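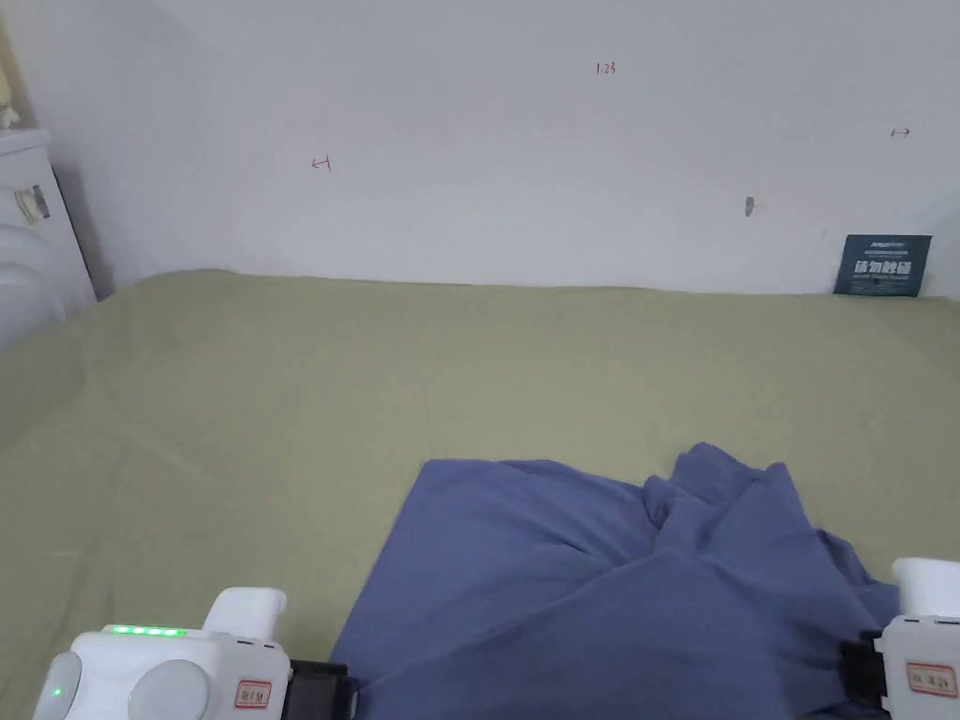

February, notebook, submeter project

Picked the rent-and-water thing back up this morning at the long table in the Acharya building, starting with the question we keep dodging: if the city council votes for the multifamily rebate, who gets the money? The ordinance draft says "the account holder." In a house that's the person who runs the shower. In a building with one master meter it's the landlord, or the landlord's LLC, or a PO box two states over. I tried to draw a building's water flow on paper and gave up.

What we have so far. The draft puts a flat credit on the bill for any building that can show a qualifying tenant. It does not say how the credit reaches the tenant. Hema called the utility's billing desk and was told, cheerfully, that the utility has no relationship with tenants. I believe this. I've been a tenant for a long time and the relationship has been very quiet.

Three ways to fix it have been floated at the hearings. Writing them down before I forget which one I was annoyed by.

First, submeters. Every unit gets its own meter and its own bill. Clean on paper. In old buildings the plumbing runs in vertical stacks, so one apartment can have a kitchen line, a bath line and a stray toilet all on different risers. You'd need a meter on each. Vodulham (they sell the meters, so adjust for enthusiasm) sent a brochure in which every building was apparently plumbed last year by someone who loves meters.

Second, pass-through. Landlord gets the credit and must knock the same amount off the rent. Easy to write, very hard to check. Rents go up every year anyway. If mine rises by a bit less than it would have, did I get my credit? Ask the version of me who lives in the other universe.

Third, skip the water bill and put the money on something the tenant does pay, like the electric bill. Trinity's favorite, and I'm coming around. The legal memo frets about using water revenue for a non-water purpose. Fair worry. Have to find out whether the general fund could cover it. Hema thinks yes, if someone on the council wants it badly enough, and has offered no names.

Late morning. Went through the public comments. There are 405 in the packet. The index lists 402. Went hunting for the extra three and found that one landlord had submitted the same letter under the name of each of his buildings, and the clerk had indexed him once as an act of mercy. So four letters, one entry, and the arithmetic works. Crossed that off with more satisfaction than it deserved.

On the comments themselves: the tenants mostly write about leaks. I had expected rates. A toilet that runs all night is a line item in nobody's apartment when the bill gets split by square footage, so it runs until spring. One woman on Zallmont Street wrote that she has reported the same drip 17 times and has started dating her letters by it. Want to quote her in the report if she'll let us. Hema to write to her.

That makes me think the conservation half of the ordinance is aimed at the wrong people too. It pays for low-flow showerheads. Fine, I like a sad shower as much as anyone. But the tenant can't replace a toilet, and the owner has no reason to if he's passing the whole bill along. Need a paragraph on this. Trinity says it needs to be a short paragraph, and looked at me while saying it.

After lunch. Ran the spreadsheet again with the split-by-square-footage buildings taken out. The credit looks much better targeted, mainly because I've removed all the people it misses. Put them back. Saved as version 2 so I don't do that again.

Side note on Nostuvari, the third-party billing outfit. They read the master bill, divide it up, add a service fee and send the tenant something that looks very much like a utility bill, down to the little blue drop. Under the current draft a Nostuvari bill wouldn't count as proof that you pay for water. So a tenant can pay for water every month, on paper, with a drop on it, and not be a water customer. I read that clause out loud and there was a silence, then Hema asked me to read it again slower. She's marking it up as our first suggested change. Proposed wording: accept any itemized charge for water, whoever sends it. Also cap the service fee, although that probably belongs in a separate ordinance and possibly a separate decade.

Open items

Ask the clerk whether the packet numbering can be corrected before the second reading.

Hema: letter to the Zallmont tenant. Also the general fund question.

Trinity: find out what other cities have done with electric bill credits, and whether any of them got sued.

Me: the short paragraph. Call the Vodulham rep back and ask what a retrofit costs in a building with more than one riser. He said he'd have to check. He has been checking since before the holidays.

Left at 5:40. Bathroom tap on our floor is still dripping -- told the front desk, who said it's on the list.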